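A Friday at the Dobson Mill Open Day

I had been meaning to get to the Dobson woolen mill for years, and every September, when they usually throw the doors open, something came up. So when I heard they were adding a winter open day on December 17, 2021, I put in for the day off before I had even asked my wife whether she wanted to come. (She did not, as it happens, but she sent me off with a thermos and instructions to bring back a blanket.)

It is 54 miles from our house to the gate, the last part of it on a road that follows the river so closely you start to feel you ought to be paddling. I got there early and sat in the car with the heater on until Howard Mellor came out in his shirtsleeves - in that weather! - and waved us all in. There were 20 of us on the morning tour, mostly knitters, plus one very patient boy with his grandmother.

We started in the sorting room, where the fleeces come in. I hadn't expected to like it as much as I did. Howard pulled a handful from one bag and then from another and had us feel the difference with our eyes shut, and I got it wrong both times. The smell is strong for the first few minutes and then you simply stop noticing it, though my coat still had it on Sunday.
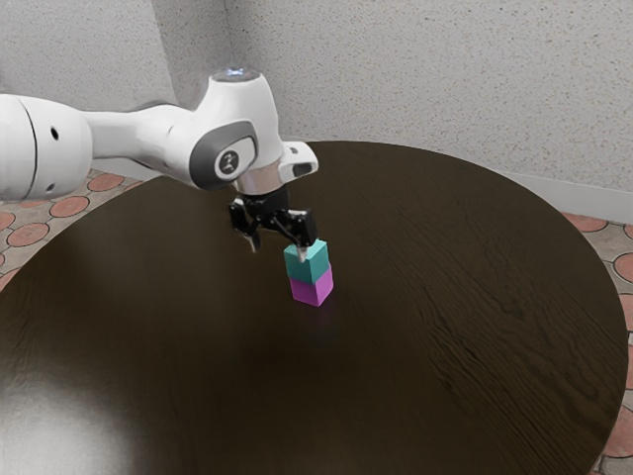
From sorting you go down a short flight of steps to the scouring, where the wool is washed in a row of long tubs, each a little cleaner than the one before. The lanolin gets skimmed off and sold on, and Howard told us that in his father's day the workers used to go home with the softest hands in the county. After that comes the carding, and I could have stood at the carding machine all morning. It takes in this tangled, lumpy stuff at one end and gives you a web so fine that it moves when you breathe near it.

The spinning floor is the loud part. They hand out earplugs at the door and you should take them, even if you're the sort of person who doesn't usually bother. Roy Cheetham was minding the frames that day, and he did a whole explanation of twist for us using nothing but his hands and his eyebrows.

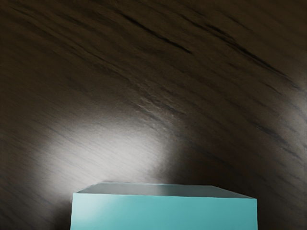

Lunch was soup and rolls in the old canteen, and very good soup it was, with barley in it. I got talking with a couple who had driven over from Tinitz and who go to a mill somewhere every winter the way other people go skiing. They said the one to see next is Zernero, where the looms still run off a water wheel, so that has gone on my list.

In the afternoon we had the weaving shed, and I will try not to go on too long about it. There are 2 looms from the mill's early days that they keep going for the heavy blankets, and Dennis Clegg let the boy throw the lever to start one of them. You have never seen a child so pleased. The pattern they had on was a gray and rust check called Clullura, which I gather they bring out only for the cold months.
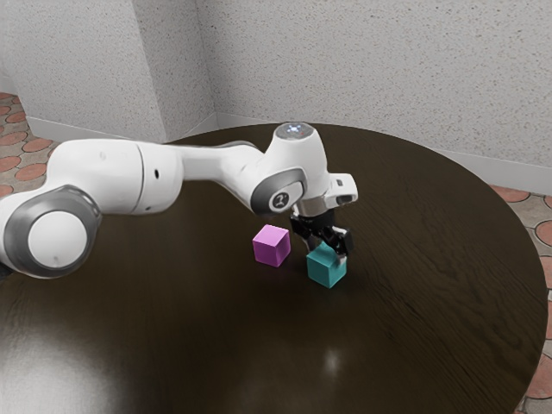
Then the finishing, with the big brushes that raise the nap, and the mending tables under the north windows, where every length is gone over by eye and by fingertip. I asked how long a blanket takes from start to finish and was told up to 30 days, counting the time it spends just resting between one stage and the next. I rather liked that.

The shop is at the end, naturally. I bought the Clullura blanket, a pair of socks for myself, and a bag of carded odds and ends that I have no plan for at all. If you go, wear flat shoes and bring a sweater for the sorting room, which isn't heated.
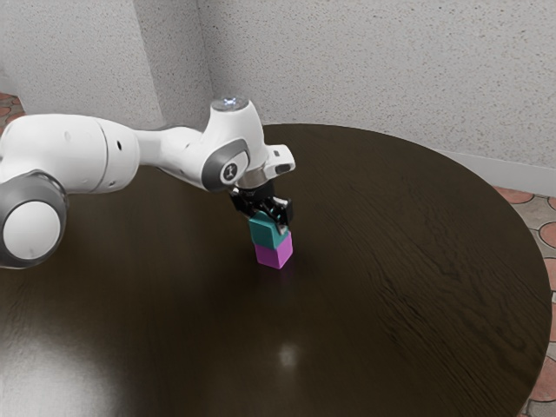 Fedir Fedoruk wrote in to say that the afternoon tour runs the other way around, starting in the weaving shed, and that he would choose it over the morning one if you mostly care about the looms, as they spend longer there while everybody is still fresh. He also said the soup had run out by the time his group sat down, so pack a sandwich.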